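Dreltberg House – Bedroom and Linen Safety Checklist, with comments

Room: second floor, back bedroom
Season: January round
Completed by: Attila Pap
Form: Provamley standard room sheet, old version

A word before the ticks. I was asked to fill this in using the Provamley sheet, and I have, but I don't think much of it. Half the lines can be ticked from the doorway by someone who has never touched the bed. Where I thought a tick would tell you nothing I have written a comment instead.

1. Door opens fully and closes on its own
Pass. It closes, slowly. The sheet doesn't say how fast it should close, so slowly will have to do.

2. Smoke alarm present and tested
Pass, tested by button at 10.15. Pressing the button shows that the button works and the siren works. I would like to see it tried with proper test smoke once a year, and I can't find any record that it ever has been.

3. Clear way from bed to door
Pass on the day. Passes on the day are worth what you'd expect in a room where people get dressed and undressed.

4. Heater: nothing on it, nothing draped near it
Pass, with a doubt. The wall heater was bare when I looked. The sheet wants 400 mm clear all round and there is less than that on the curtain side once the curtain is drawn. Leif Midtbø's view is that it has been like that for years without trouble. I have heard that said about a lot of things. Shorten the curtain or move the tie-back.

5. Bedding: condition and labels
Part done. I could not find a fire label on the quilted bedspread. It may have been cut off, it may have washed out, or there may never have been one. The supplier's list from Blomqvist says all bedding "meets the standard" and doesn't say which standard, so I am not counting it.

6. Bed surface clear of loose clothing and other items
Not passed. Clothes and covers on the bed are the usual way things end up against a heater or round a phone charger, and the house rule is that the bed is cleared before the room is signed off.
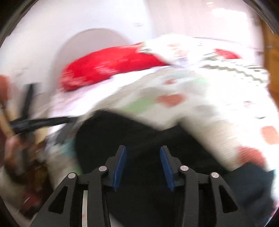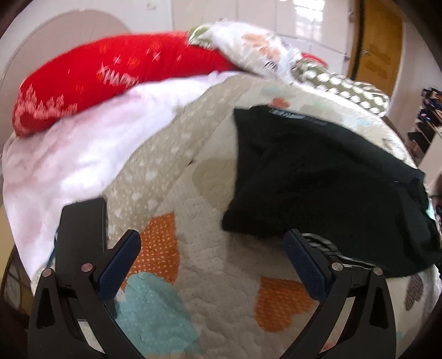 Black clothing or cloth on the bed, against pale covers.

I'm told this line is always ticked because "it's only clothes". Then take the line off the sheet. If it stays on, dark things left lying on a printed cover count, and so does a blanket in a heap. Fold it, hang it or put it in the wash, then look again.

7. No chargers, heat pads or hair tools under or on bedding
Can't say. I lifted the corners and found nothing, but I didn't strip the bed and I won't tick for what I haven't looked at. Whoever does the next round should strip it right down to the mattress. It takes two minutes if the blankets aren't tangled.

8. Mattress and base
Pass. No sharp ends, no sag worth writing down. One slat has been put back with tape. Tape is not a repair. Please order a slat.

9. Blankets: loose threads, holes, worn hems
Pass, just. The stitching on the quilted cover is sound where I ran my hand over it. There is a loose thread at the foot end that will catch a toe sooner or later. Snip it and sew it down – don't pull it.

10. Sockets and leads
Not passed. The Drikow extension lead runs behind the headboard, where it gets pinched every time the bed is pushed back. Plate not cracked, no marks on the plug. Move it to the side wall. This was asked for on the last sheet too, where it was marked "noted", and I'd be interested to know what noting it was meant to do.

11. Window opens and stays open
Pass. The restrictor holds. The handle is stiff and a child would struggle with it, and depending on who sleeps in there that's either good or bad.

12. Linen cupboard on landing
Part done. Shelf heights are fine. The top shelf is holding more than it should and the heavy blankets are at the top. Heavy things go at the bottom. There is room number 17 written on a pile that doesn't belong to this floor at all.

Result: not signed off. Items 6 and 10 to be put right first, items 5 and 7 to be looked at again by somebody with time to do it properly.

Added by Leif Midtbø: Lead moved on Sunday, curtain tied back higher. I still think item 6 is fussy.

Reply, A.P.: Item 10 closed. Tied back isn't shortened, so item 4 keeps its doubt. Item 6 stays open until I've seen the bed.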